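**Tustlow slotted aluminum worktable, long-term review**
September 27, 2025

The Tustlow has been our main surface for desktop tower service since April. Price as configured was $1,226, before delivery. Most of the work on it is memory and drive swaps, done with the tower on its side and the side panel off.

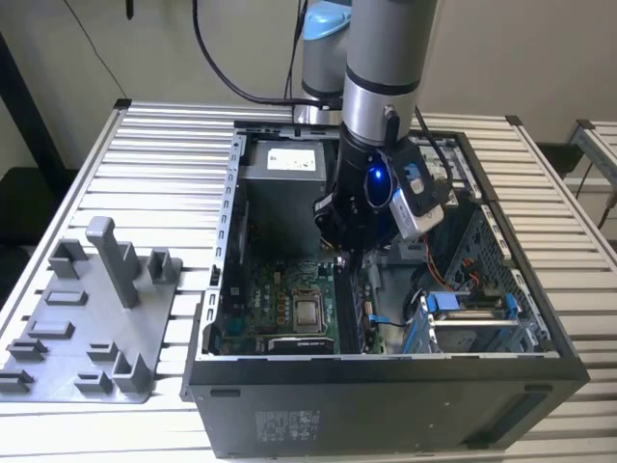
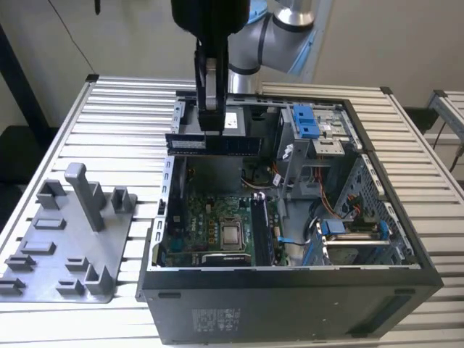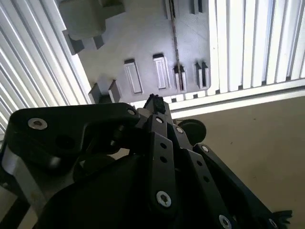
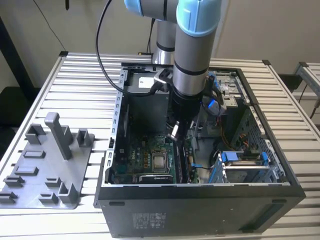
**Surface.** The top is a set of parallel extruded rails with slots between them. A full-size tower laid flat on bare rails does not rock. Sheet metal slides on aluminum more easily than on a rubber mat, so for memory work we butt the case against a stop bolted into a slot. Pushing a module into its slot puts the load straight down, and the top shows no give that I can feel. Pulling a tight connector sideways is where the stop matters.

**Flatness.** I laid a straightedge across the rails at 7 positions. The worst gap was 0.4 mm, at the rear left corner. That is irrelevant for desktop service and acceptable for light fixture work.

**Fasteners.** The slots take standard T-nuts. The ones supplied are slightly undersized and rotate before they bite - I replaced them with a bag from Clistorari and have had no trouble. Torque on the leg bolts had dropped noticeably by the second month. They were retightened once and have held.

**Small parts.** This is the main fault. A dropped case screw goes into a slot and has to be fished out with a magnet, and brass standoffs do not respond to a magnet. Tustlow sells filler strip by the meter. It should be in the box. We put strip along the front half and left the rear open for clamping.

**Grounding.** The rails are anodized, so do not assume a wrist strap clipped to one is grounded. My meter read open between two adjacent rails. Use a proper ground point. The manual gives this 2 lines on the last page.

**Cleaning.** Compressed air moves dust along the slots and out the ends. Thermal paste wipes off with isopropyl alcohol. The finish has light scratches from case feet, none deep enough to catch a fingernail.

**Compared with.** The Tultow bench costs $803 and has a solid laminate top. It is the better choice if nothing ever gets bolted down. The Hallgrímsson is stiffer but ships only in a depth that would not fit our room.

Rating: 4 out of 5. One point off for the T-nuts and the filler strip.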